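**Sevitz** ist eine Baureihe von Heimkinoprojektoren des Herstellers Zwahlen. Sie gilt unter Freunden großer Bilder als kleines Glanzstück, denn selbst das Einstiegsmodell Sevitz 1191 füllt eine Leinwand mit 300 cm Diagonale, und das mit wunderbar satten Farben!

## Geschichte

Den optischen Block entwarf Tane Pryor im Werk Tritstead. Auf den 1191 folgte der Sevitz 1218 mit leiserem Lüfter und motorischem Zoom, später der 1348, dessen Schwarzwert bis heute begeistert.

## Technik

Alle Modelle arbeiten mit einer Laserlichtquelle. Die Bildlage lässt sich horizontal und vertikal verschieben, was die Aufstellung in verwinkelten Wohnzimmern herrlich einfach macht. Der 1348 wiegt einige Kilogramm mehr als seine Vorgänger und braucht eine verstärkte Deckenhalterung, die Gillen als Zubehör fertigt.

## Siehe auch

- Kurzdistanzprojektor
- Kontrastleinwand

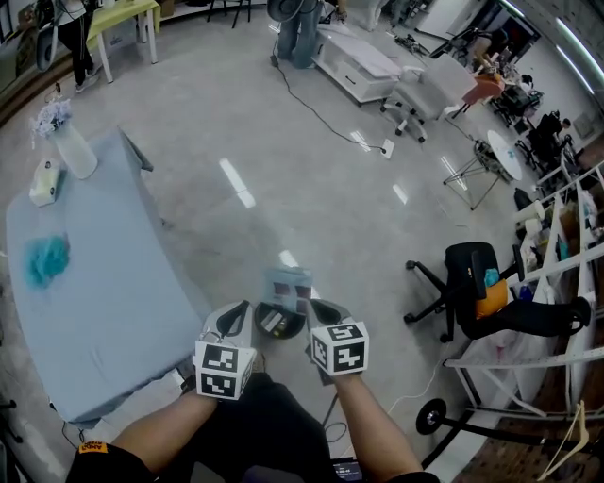
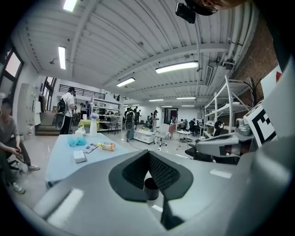

*Oben: Tisch mit hellblauer Decke und Blumenvase. Unten: links eine sitzende Person im grauen T-Shirt.*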